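Bin picking cell in a shared shop: missed grasps along the front wall

rernley_bench
Posts: 300
Thursday, May 18, 2023

Continuing from the old thread, which got locked. Arm and controller are bolted down and the bin is on the table. The remaining problem is grasp failures near the walls. Over the last run of 1359 attempts, 100 ended with nothing in the fingers, and 36 of those were on parts lying close to the front wall. The rest are spread over the floor with no pattern I can find.

Planner is my own, written in Python. It takes a depth image, fits a grasp axis, rejects anything where the finger envelope intersects the bin model, then sends a straight vertical approach. Mixed household items, no CAD for any of them.

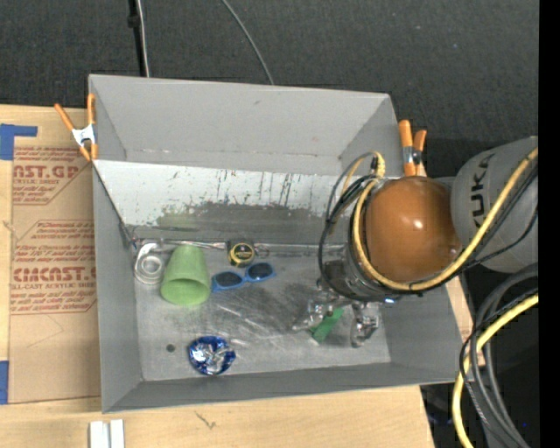 The wall model is five planes measured with a tape and entered by hand. I suspect the sloped panel at the back is off by a few millimeters, but that should not affect the front. Clearance between finger and wall is set to 8 mm. Dropping it to 5 gave me more attempts near the wall and the same rate of misses.

Questions: is anyone tilting the wrist for wall grasps, and how are you handling reflections off a bare metal floor?

---

covham_dave

Your floor is the problem. Brushed metal under a structured light sensor gives you phantom depth wherever the streaks line up with the projector. Put a matte liner in and rerun before touching the planner.

---

dreltgate

Disagree with the liner as a first step. If it were the floor, the misses would not bunch up at the front. Log the commanded pose and the pose at finger close. I had the same thing and it was the tool frame, 3 mm out in Y. In the open area that just moves the contact point along the part. Near a wall the collision check pushes you to the edge of the part and the 3 mm is enough to lose it.

Also, what is holding the bin down? If it shifts, the hand-entered planes are wrong from then on.

---

rernley_bench

Spring clamps on the upper sides. There are tape marks on the table but I have not checked the bin against a fixed reference between runs. Will do.

Tool frame was taught with the four point method in September and not since. I changed fingertips after that, so it is suspect.

---

covham_dave

Then you have two unknowns and are asking about a third. I would still do the liner. It costs nothing and foil wrappers are bad enough without a shiny background behind them.

---

Lensa Yimer

Foil is a separate issue. No liner fixes specular highlights on the object. I take three exposures and merge, dropping any pixel that disagrees by more than 2 mm. Slow, but the point cloud on crumpled foil becomes usable. Clear plastic and tape rolls still come back full of holes and I fall back to the color image for those.

On tilt: yes, up to 15 degrees away from the wall, in steps of 5. Check the housing and the cable loop against the opposite wall as well as the fingers. My first version only checked the fingers and I snagged a cable on the rim.

---

dreltgate

Seconding the cable check. Model the loop as a fat capsule and accept that you lose a few poses.

---

saether_k

Is the source up anywhere? We have a Sæther frame in our shop with the same wall trouble and I would like to compare the rejection step.

---

rernley_bench

Not yet, it has paths hard coded everywhere. I will put up the collision part first.

Retaught the tool frame last night. X was fine, Y was out by 2.4 mm. No full run yet. Bin against the tape marks: moved 1 mm toward the front at one corner, none at the other. So dreltgate gets most of that one — I am going to replace the clamps with a bolted stop and measure again.

---

covham_dave

Post the numbers with and without a liner once the frame is settled. I still expect a difference on the scattered ones.

---

rernley_bench

Will run both, same item set, tilt disabled.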